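3.2 O lençol como objeto de memória doméstica

Quando começámos a percorrer as casas de Koltville, a nossa intenção era falar sobretudo de mobiliário, e foi só a meio de maio, depois de uma longa tarde em casa de Dilruba Khondokar, que percebemos quanto as pessoas tinham a dizer sobre a roupa de cama. Perguntámos-lhe pelo armário e ela respondeu-nos com os lençóis - quais tinham vindo da mãe, quais tinham sido comprados no ano do casamento, quais só saíam da gaveta quando havia visitas. Alterámos então o guião da entrevista, acrescentando-lhe um bloco inteiro dedicado aos têxteis do quarto, e voltámos com gosto às famílias que já nos tinham recebido.

O inventário final reúne 1.525 peças de roupa de cama pertencentes a 188 agregados. Destas, 479 têm algum tipo de motivo vegetal estampado, o que faz desta família decorativa a mais numerosa do conjunto, à frente das riscas e dos lisos com barra. Incluímos na categoria tanto as grandes rosas de cores fortes, muito estimadas entre as pessoas mais velhas, como os raminhos miúdos e as folhas soltas sobre fundo claro, que aparecem em casas de todas as idades e a que várias entrevistadas chamam, com evidente carinho, «o padrão que não cansa». A expressão é de Albertina Macedo, mas ouvimo-la depois, com pequenas variações, em Skakulgate e nas duas ruas junto ao mercado de Usman.

A distinção entre estampado grande e miúdo revelou-se mais rica do que esperávamos. O primeiro é quase sempre descrito como coisa de festa, e a sua dona sabe dizer onde o comprou e por quanto; o segundo pertence aos dias comuns, lava-se muitas vezes e passa de cama em cama sem grande cerimónia. Yolanda Paucar contou-nos que os seus três filhos dormiram, cada um por sua vez, sobre o mesmo tecido de folhinhas, e que quando o pano começou a romper ao centro ela o cortou ao meio e coseu as ourelas uma à outra, como tinha visto fazer à avó.
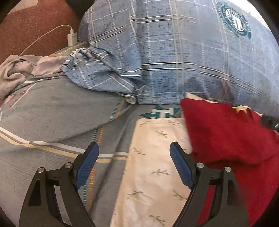 Figura 4. Tecido de cama de fundo creme com pequenos motivos de raminhos ou folhas em verde-acinzentado.

O costume de virar os lados para o meio, de que a literatura sobre economia doméstica fala geralmente no passado, continua bem vivo entre os nossos interlocutores. Registámos 78 peças assim remendadas, e em quase todas a costura foi feita à mão. Tanko Oyewole, que aprendeu a coser com uma tia e nos mostrou o seu cesto de linhas com um orgulho muito justo, prefere a costura rebatida, por não magoar as costas de quem dorme. Outros contentam-se com um ponto simples e reservam a peça para baixo, coberta por uma melhor.

Convém dizer uma palavra sobre a proveniência. Boa parte dos estampados miúdos foi comprada a metro nos armazéns Pumum, que durante muitos anos venderam tecido já com a largura da cama e deixaram atrás de si uma clientela fiel. Não conseguimos consultar os catálogos da casa, e por isso as datas que apresentamos na secção seguinte assentam na memória das pessoas, ancorada sempre que possível num nascimento, numa mudança ou num casamento. Ebere Adebisi, por exemplo, situou uma compra pelo inverno em que a filha teve sarampo, e a irmã, ouvida noutra ocasião, indicou-nos o mesmo inverno.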